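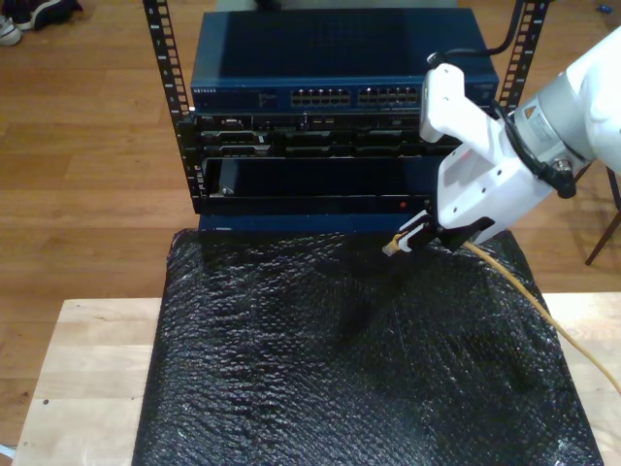

About Testach

Testach is a small company that collects examples of manual work for learning robots. Our customers build the models. We prepare the tasks, operate the arms, record every attempt and deliver the recordings with notes that a model team can use without calling us first.

Most of our work is with cables and connectors. A person who has worked one month in a server room can put a network plug into a port while talking about lunch. For a robot arm the same movement is hard. The plug is small and clear, the cable pulls to one side, and the port looks the same as its neighbors. We like this kind of task, and over time we have become rather good at teaching it.

How we started

The company was founded by Yufang Peng and Jae-in Chae. They met at Gronow, where both worked on machine maintenance and both complained about the same thing: the robot programs were written for parts that never move, and the parts moved every week. They rented one room in Dallside and began to record their own examples there in January, with one arm and a heater that made much noise. The first customer was Dultura, who needed cable work for equipment racks and who is still with us.

Today we are 9 people. We still have the room in Dallside, and also the two rooms next to it.

What we do

A project normally begins with a visit or a long call. We ask the customer which movements the robot must learn, which equipment it will meet, and what counts as a failure. The last question takes the most time. For one customer, a plug that sits in the port but did not click is a success, and for another it is the worst possible result. We write down the answer before anybody touches the arm.

Then we build the station. We use real switches and real servers, as the small differences between models of equipment are important. The layout is changed between groups of recordings: the rack is turned a little, the cable starts from another side, the lamp is moved. If the layout stays the same for too long, the model learns our room and has trouble in the room of the customer.

An operator guides the arm through the task. One full attempt, from picking up the cable to letting it go, is one episode. A usual order is 2000 episodes for one task. We also keep the episodes where the operator misses the port and corrects, and we mark them separately. Several customers have told us these are the ones they look at first.

After recording, every episode is watched by a second person who was not the operator. This person marks the moment of grasp, the moment of contact and the end, and writes a short comment if something is unusual. An episode with a camera fault or missing arm positions is removed and recorded again without extra cost.

The people

Yufang Peng leads the company and plans the projects. If you write to us, the first answer usually comes from her.

Jae-in Chae is responsible for the arms, the grippers and the fingers. He makes the finger pieces himself and has 27 versions in a drawer, with a label on each. Please do not ask to borrow one.

Shuzhen Luo trains the operators. She worked before as a teacher of technical drawing, and she is strict about slow hands. New operators practice with her for 4 weeks before their episodes go into a delivery.

Suqin Yuan runs the review. She wrote our guide for marking episodes, and she changes it when a reviewer and an operator do not agree and both have good arguments.

Ximeng Bai takes care of the recording software and the storage. He also writes the format description that comes with each delivery.

How we work with your data

The recordings belong to the customer. We do not sell the same episodes two times, and we do not use them for other projects unless this is written in the contract. When equipment is sent to us, it goes back in its own packaging with a list of what was attached and when. Copies on our storage are deleted after the customer confirms the delivery, and Ximeng sends a written note about it.

What we do not do

We do not train models for customers, and we do not sell robots. We have been asked for both many times. We also do not take tasks with live high voltage or with medical samples, as our rooms are not prepared for it.

Visiting us

Visitors are welcome in Dallside if they write some days before. You can try to guide the arm yourself, and Shuzhen will give you a cable and a port. Please wear closed shoes.

We are looking for one more operator and one reviewer. Experience with robots is not necessary. Patience and good eyes help more, and also an interest in small things that do not fit at the first try.

Page last updated 2020-09-14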